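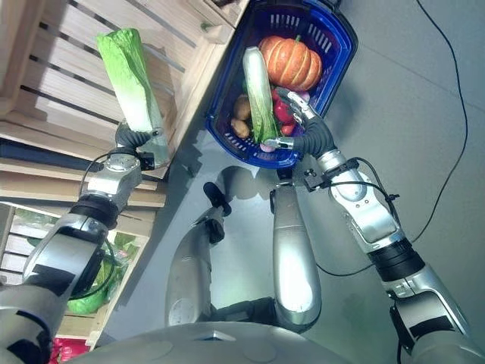

Lastbridge: Save System and Load Times in a Short Horror Game

Project report, second semester

1. Aim

Lastbridge is a first-person horror game set in a ferry terminal. The project set out to replace its fixed save points with a checkpoint system and to measure the effect on load times. Story, art and sound were outside the scope.

2. Method

The game was divided into 3 zones: Avanley, Kakcombe and the Šimkus wing. Each zone was stored as a separate file and loaded when the player crossed a doorway trigger. A checkpoint recorded player position, inventory, door states and the behaviour state of the pursuer. Tests were run on one laptop, with the frame rate capped at 90.

3. Results

A full save held 949 entries. Most were door and drawer states that had not changed from their default values. The save routine was rewritten in October to store changed values only. Loading from a checkpoint in Kakcombe then took over 3,000 milliseconds, most of it spent on textures.

4. Problems

The pursuer sometimes reloaded inside a wall in the Šimkus wing. Its position was saved before the doorway trigger had finished, so the two records did not match. Delaying the save until the zone was fully loaded fixed the fault in Avanley and Kakcombe. It still occurs in the Šimkus wing if the player turns back on the stairs.

5. Further work

Textures should be loaded in a separate thread. The stair trigger needs to be moved to the upper landing and retested.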